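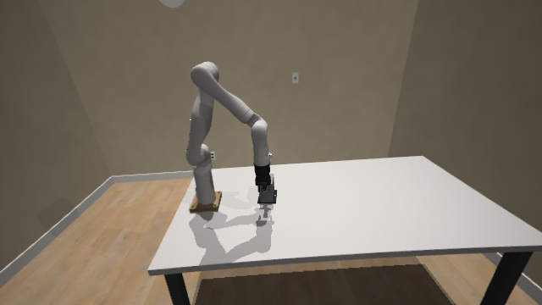
White table in a small room, rendered

Subject: Re: [delden-binders] Bench for a small room, and what to put on top of it

On the Delden binders list, a member wrote in February:

> Hello all,
>
> I'm moving my binding out of the kitchen and into a box room with one door
> and no window. I have a nipping press, a board shear I can't lift alone, and
> a sewing frame. The plan is one good bench and shelves above it. I'd like to
> be able to stand and work for an afternoon without my back complaining.
>
> Questions. How high do you have yours? Is a white top a mistake? I have been
> told by one person that it shows every spot of glue and by another that this
> is the reason to have one. And does the press live on the bench or on its
> own stand?
>
> I've been looking at the Wakalitz frame with the bolt-on legs. Has anyone
> had one long enough to say whether the legs stay tight?
>
> Thanks for any advice. I also still have the Vinier offcuts if anyone wants
> them for the postage.

I've had a bench in a small room for a good while now, so I'll take these in the order you asked them, more or less.

Height first. Mine is 863 mm to the top surface, and I got there by standing on the floor in my work shoes and pressing down on a stack of phone books until my arms felt right. For paring leather I would like it higher, and for pressing down on a bone folder I would like it lower. I split the difference and keep a thick board on hand to raise the paring stone. If you are tall, don't copy my number. A kitchen counter is a fair test. Cut some board on it for half an hour and see where it hurts.

Length matters more than people say. Mine is 178 cm, and I fill all of it. The left end is for dry work and the right end is for paste. I used to work with both in the middle and ruined a set of endpapers that way, a nice pair of Kaewmanee marbled sheets that I had been saving. Whatever length you can fit, decide early which end is wet and leave it that way. A strip of masking tape across the top was enough to train me.

On the white top: I'm for it. My last one was dark brown, and I spent a lot of time hunting for threads, needles and crumbs of leather that I couldn't see until they were pressed into a cover. With white I see them. Paste shows up while it is still wet if you get your head down low and look along the surface toward the light. PVA is harder to spot either way. The drawback is that white paper on a white top has no edge to it, and trimming by eye gets tiring. I lay down a green cutting mat for that and put it away afterward.

White also helps with the light in a room with no window. You will want two lamps anyway. One overhead puts your own shadow right where you are working. I have mine at the back corners, fairly low, and I angle them across each other. If you paint the walls, use something flat and pale. I made the mistake of using a satin paint and had a bright stripe in my eyes every evening until I did it over.

I can't help much with the Wakalitz frame. I bought the older one, where the legs are welded. A friend has the bolt-on version and goes over it with a wrench twice a year, which doesn't seem like much trouble. If yours starts to rack, a plywood panel screwed across the back will fix it faster than anything you do to the bolts.

The press should have its own stand if you have any way of doing it. When it was on my bench, every turn of the wheel moved whatever was at the other end. I moved it to a low stand made from doubled fence posts and screwed that to the floor. The shear is the same, only more so. Put it where you want it for good while you have people there to lift it, and leave space on the side where the long offcut comes through. I left too little and have to open the door to cut a full sheet.

Shelves: not too deep, and not too low. I had mine where I could reach them sitting down, and hit my head on them standing up. There are 6 shelves now and the bottom one starts above my hairline. Heavy weights go under the bench. Cloth goes in rolls across the top, with a label hanging from each end.

A few things you didn't ask about:

Air. A box room with the door shut and a pot of glue gets stuffy. Prop the door, and don't dry a big batch of text blocks in there overnight, or the boards on the shelf will take up the damp. I lost a stack to warping in my first winter.

Floor. Get a mat to stand on. The cheap foam ones sold for kitchens curl at the edges after a few months. I use a piece of old carpet, pile side down, with a rubber mat on top of it.

Outlets. Have them above the bench top. Mine are behind it at floor level, and I crawl under every time the glue pot gets unplugged.

Before you buy anything, tape the outline of the bench on the floor and walk around in there for a day or so. I did this and ended up turning the whole plan a quarter turn - the door would have hit the corner.

If the Vinier offcuts are the thin gray board, I would take the lot. Let me know what the postage comes to and I'll send it. If they are the heavy stuff, offer them to someone else, as I have more than I can use.

Other people here have far smaller rooms than mine, and I'd like to hear how they store full sheets. Mine are still under the bed.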